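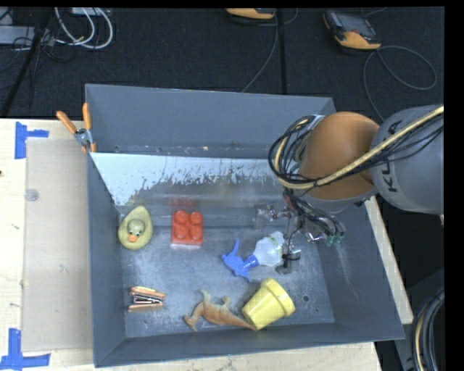

4. Cleaning and Storing the Flirko Play Rug

Read this section fully before the first wash. The rug is delivered with a protective finish on the back side, and this finish needs 22 hours in open air before it touches any water.

4.1 Before you wash

1. Take all toys and building blocks off the rug. Small pieces can hide in the folds near the border.
2. Shake the rug outdoors, with the printed side down.
3. Open the 3 snaps on the short side and remove the inner pad. The pad must not be washed in the machine.
4. Check the stitching of the border. If a thread is loose, cut it with scissors. Do not pull.

CAUTION: Never use bleach on the printed side. The colors will become pale and the warranty will end.

4.2 Machine washing

1. Fold the rug two times, always with the printed side inside.
2. Put it in the drum alone. Other laundry will leave lint on the back.
3. Choose a cold, gentle program with a low spin.
4. Use half of the normal quantity of liquid detergent. Powder can stay in the fabric.
5. When the program is finished, take out the rug immediately and open it flat.

Note: The large rug (article 529) does not fit in most home machines. Wash it by hand in the bathtub, or ask at a laundry for a bigger drum.

4.3 Drying

Hang the rug over a rail or two chairs, in the shade. Do not use the dryer and do not iron it. If the corners are curled after drying, lay some books on them for one night.

4.4 Cleaning the inner pad

Wipe the pad with a damp cloth and a little mild soap. Wipe again with clean water. Both sides must be fully dry before you close the snaps.

4.5 Storing

Roll the rug, do not fold it. Keep it in the cotton bag from the package, away from heaters. Do not place heavy boxes on top.

Replacement pads and snaps can be ordered from Rostum, Prallmont, with the order code 327. Please write also the size of your rug.

Text of this section revised Jul 4, 2020.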